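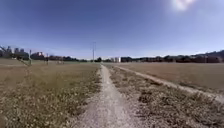 Settlement agreements: your questions answered

Last updated 2023-03-17

Hello, I'm Sarahí Villalobos. I'm the employment solicitor at Barrera, and most of my working life is spent reading settlement agreements for people who've been handed one and told to find a lawyer. I've been doing it for 18 years and the same questions come up week after week, so I've written them down. If yours isn't in the list, ring me or send a note through the contact form.

What is a settlement agreement?

It's a contract between you and your employer. You agree not to bring certain claims against them, and they give you something in return, nearly always money and often a reference too. Most people see one when they're leaving a job, although you can sign one and carry on working there (it does happen, usually after a row over pay or holiday).

You might hear an older colleague call it a compromise agreement. Same creature, old name.

My manager asked for a "without prejudice chat". Should I be worried?

Worried, maybe a little. Panicked, no. It generally means they want to talk about an exit on terms and don't want the conversation repeated in front of a tribunal later on. Go along, listen, take notes if you can, and don't agree to anything in the room. "Thank you, I'd like to think about it and take advice" is a perfectly good answer and you can say it as many times as you need to.

Write down what was said the same evening. I can't tell you how useful those notes are, even when they're scribbled on the back of a gas bill. Some of these conversations turn out to be less protected than the employer thinks, particularly if there's discrimination in the background or somebody leaned on you too hard.

Do I really have to see a solicitor?

You need independent advice from someone qualified to give it, yes, or the agreement won't stop you bringing the usual employment claims. That can be a solicitor, and it can also be a certified union official or a certified adviser at an advice centre. If you're in a union, do ask them first! It may cost you nothing and they might already know your employer's habits.

The adviser can't be acting for your employer. If HR suggests a particular firm you're free to use it, and equally free to ignore the suggestion.

Who pays your bill?

Usually your employer pays a contribution, and the amount will be written into the agreement, often near the back. If all you want is the terms explained and the certificate signed, I'll normally do it for whatever they've offered and you won't get a bill from me at all.

If you'd like me to go back and argue for better terms, that's more work. I charge a fixed £1298 including VAT for negotiation, with the employer's contribution knocked off it. I'll tell you before I start if I think it isn't worth your money. Sometimes the offer is already a good one and you'd be paying me to annoy people.

How long have I got to decide?

Longer than the covering letter makes it sound, in most cases. The Acas code sets out a minimum number of calendar days you should be given to consider a written offer, unless you both agree to something different. If yours says "by close of business tomorrow", send it to me and I'll ask for more time. I've rarely been refused.

Please do keep an eye on the tribunal clock while all this is going on. For most claims you have three months less one day from the thing you're complaining about, and friendly negotiations don't stop it running. Going through Acas early conciliation can pause it, but you have to start that process in time. If you're anywhere near the deadline, put it in the first line of your email to me – in capitals if you like.

Is the money tax-free?

Some of it might be. Wages, holiday pay, bonuses and notice pay are taxed in the ordinary way, whatever label the agreement puts on them. A genuine payment for losing your job can be free of tax up to a limit. Statutory redundancy pay counts towards that same limit, and people do get caught out there.

I'll go through the figures with you, but I'm not a tax adviser, and if you've got share options or a big pension payment in the mix I'll suggest you speak to one.

Is what they're offering any good?

Everybody asks, and I can't answer it from the headline number. I need to know how long you've been there, what your notice period is, what happened, and how quickly you're likely to find something else. Somebody with less than two years' service will often (not always) be in a weaker position than somebody who's been there for ages, because ordinary unfair dismissal isn't usually open to them. Discrimination and whistleblowing claims don't need that length of service, so don't rule yourself out before we've spoken.

Can we ask for things other than money?

Please do. An agreed reference is the obvious one, and I like to see the actual wording attached to the agreement so there's no arguing later. I've also had clients keep a laptop, finish a course their employer was paying for, and get released from a restriction that would have stopped them working for the only other decent firm in Udness. Restrictions are well worth a look. They get carried over from the old contract without anyone thinking about them.

Will I be allowed to talk about it?

There's almost certainly a confidentiality clause. You should be able to tell your partner, your professional advisers and HMRC, and I'll add those in if they're missing. It can't stop you from making a protected disclosure or reporting a crime to the police. If you've already told half the office, say so when we meet and we'll get the wording changed before you promise you haven't.

What should I send you before we meet?

The draft agreement, in Word if they'll give it to you. Your contract and anything that's changed it since. Your last three payslips. Any letters or emails about why you're leaving, and those notes I mentioned.

It all goes through Flakamard, our document portal. You'll get a login by email once you've booked – check your junk folder, it loves to hide there. If you don't get on with portals, drop paper copies in at reception and we'll scan them for you.

Do I have to come to the office?

No. Plenty of my clients do the whole thing by phone or video and sign electronically. If you'd prefer to sit down with a person, I'm in the Dernden office and you're welcome to bring someone with you. Allow an hour. There are stairs, so let us know if that's a problem and we'll book the ground floor room.

I've already signed. Is it too late?

It depends on what you signed and whether anybody advised you. If you signed without independent advice, the agreement may not do everything your employer hopes it does. If you had advice and it was all done properly, it'll be much harder to undo. Either way, don't send the money back or fire off an angry email until we've had a look.

When will I get paid?

The date is in the agreement. It's commonly counted from the later of two things: the day you leave, or the day they receive the signed copy and my certificate. If the date goes by and there's nothing in your account, let me know that day and I'll chase it. Most of the time payroll has missed a cut-off and it's sorted with one phone call.

How do I book?

Ring the Dernden office and ask for me, or use the contact form and put "settlement agreement" in the subject box so it comes straight to my inbox. Tell us your employer's name when you get in touch, so that we can check we don't act for them, and the date they've asked you to reply by.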